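Navelwood Home Notes
Kitchen and Workshop Tips

Print this page | E-mail this page

Thu 21 March
By Faraji Tanui

House rules for a robot helper in the kitchen

A robot arm can be a real help at the counter, but it needs house rules the same way a table saw or a deep fryer does. The ones below are what we follow in the Navelwood kitchen. They apply to a practice run on the computer as well as to the real machine, so try them out there first.

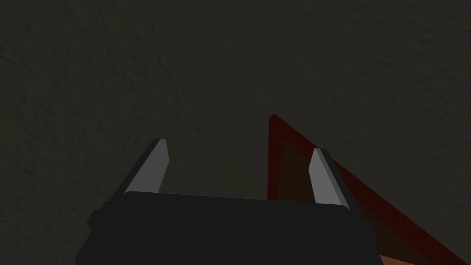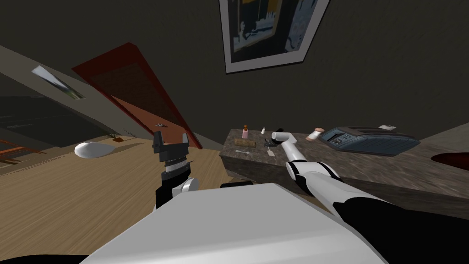 How far should people stay from the arm while it is working?

Stay outside its full reach, measured with the arm stretched all the way out. For most home setups we add 30 inches to that and put tape on the floor. Children and pets stay behind the tape until the arm has stopped and power to the motors is off.

Before you start

Clear the counter of anything the job doesn't call for. Small bottles and shakers tip easily, and a long arm may catch them with an elbow while the hand is busy somewhere else. Knives go in the drawer.

Find the stop button and press it once with nothing in the grippers. If the arm keeps moving, the job is off for the day. Read the manual to learn what your stop does to the grippers. Some hold on and some let go, and you want to know that before one is carrying a glass.

Check the finger pads for grease. Wipe them with a damp cloth and a drop of dish soap, then dry them. Skip bleach, which is hard on rubber.

While it works

One person is in charge and keeps the stop within reach. If that person has to leave the room, the work stops. Don't hand things to a moving gripper. Set the item down, step back, and let the arm pick it up.

Run any new task 3 times at the slowest speed before you raise it. Go back to slow if you move an appliance or change the layout of the counter.

Keep raw meat jobs separate. Marcelino Trindade uses 2 sets of finger pads, one for raw food and one for everything else, with the raw set marked in red.

When you finish

Park the arm folded and low. Turn off the power at the wall before cleaning around the joints. Write down any bump, drop or odd noise in a notebook kept by the outlet, with the task and the speed setting next to it.

We will go over our list again in May.

Print this page | E-mail this page

This site uses cookies to remember your settings. Accept | Learn more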